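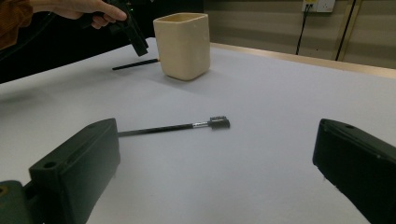
*Slide 1. Tabletop task with the hand-held grippers: a slim brush, a thin black rod and a square cup.*

Good afternoon. My name is Tamara Vasylenko and I work on training and support at Jodatside. Today I want to show you the Divby kit, what you get when you order it, and where it still has limits.

(Wait for the door to close. Start slowly.)

**Slide 1, continued**

- Begin with the fingers, they are the part people ask about first. Point to the screw holes. The fingers can be changed by the customer with one hex key.
- The second gripper is far back, near the cup. Show how the thumb is pressed on the side and the index finger lies along the top. We teach this grip on the first day.
- Say that small and thin objects are a hard test. A brush handle gives the fingers very little to hold.

**Slide 2. What is in the box**

Two grippers, two spare pairs of fingers, the charger, the mounting parts and a printed guide of 60 pages. The guide was written by me and corrected by my colleagues, so please tell me if some page is not clear. The software license is for one year. After this you can continue to use the recordings, but you will not receive updates.

**Slide 3. The service**

With the kit we offer a recording service. The customer sends us a list of tasks and our operators perform them. The smallest order is 500 recordings. For Cumau we finished such an order in October, and 173 recordings had to be repeated, mostly with thin tools. I prefer to tell this number myself before somebody asks.

(If there is a question about price: the price list is with the organizers. Do not say prices from memory.)

**Slide 4. Experience at Van Leeuwen**

They wanted to sort small tools into cups and trays. Their new operators needed almost 70 minutes before they felt comfortable with both hands at once. The left hand was slower for most people. We now put more left-hand exercises in the guide.

**Slide 5. Limits**

- Very flat objects are still difficult to lift from a smooth table.
- The grip becomes tiring. We recommend a break after each set.
- Fingers for heavy objects are not yet for sale. Please do not promise them.

**Questions**

Repeat each question into the microphone. The kit is on the table by the window and people may try it until the next talk begins.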